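Olline Hand-Held Gripper, Set of Two

The Olline is a two-finger gripper that a person holds and moves by hand. The operator does the task, and the recorded movements are later used to teach a robot arm. The set includes two grippers, so tasks for two hands are possible.

At our open day in Painemal, on January 6, 2023, visitors could try the set at a white table with kitchen articles. We received roughly 100 guests. Most of them needed a few minutes until the fingers felt natural, and several came back for a second turn.
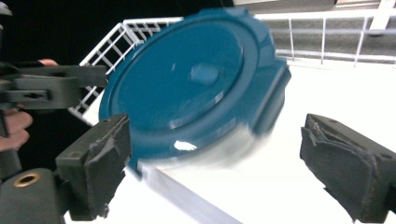 Open day in Painemal: two hand-held grippers and a round blue plastic piece.

The finger pads are a wearing part. With daily use they become rough and begin to peel at the edges, and then they should be changed. We recommend to check them every 1,000 grasps. Replacement pads are sold in pairs under order number 182.

Included in the set: two grippers, two pairs of spare pads, one hex key, printed manual. Delivery time is 7 working days from our warehouse in Grunov.

A demonstration at your own site is also possible. Please write to the Dernero sales office and tell us which objects you want to handle, their size and their weight. Visits for the end of January can still be booked.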